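Screening notebook, January, 16:40
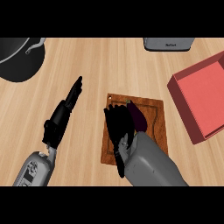

Second viewing of "Votutside" today, the rough cut from Drurno. I write this before I talk with Bohumila Holub, so her opinion does not mix with mine.

Runtime of this cut: 56 minutes plus the end titles. The first one was longer and I liked it less. The story is still the old time-loop idea, a ferry pilot who repeats one crossing, but now the loop starts already in the second scene and we do not wait for it so long.

Problems I marked:
- Shot 1274, the dialog is out of sync by two or three frames. I checked on both speakers, same result.
- The captain explains the loop two times. One is enough. I would keep the one on the stairs.
- Whitlock's music is too loud under the argument. I lost the word "brother" and without it the ending is not clear.

Good: the storm. On first viewing I thought it looked cheap, now with the new grade I believe in it. The actress is very strong when she stops being afraid and gets only bored.

Subtitle file has 700 lines, I corrected up to line 212. Troko wants the rest with American spelling, so "gray" and "color" everywhere.

To do: ask Bohumila if the reel marked 3656 is the new ending or the old one. The label is in her handwriting and I can't decide.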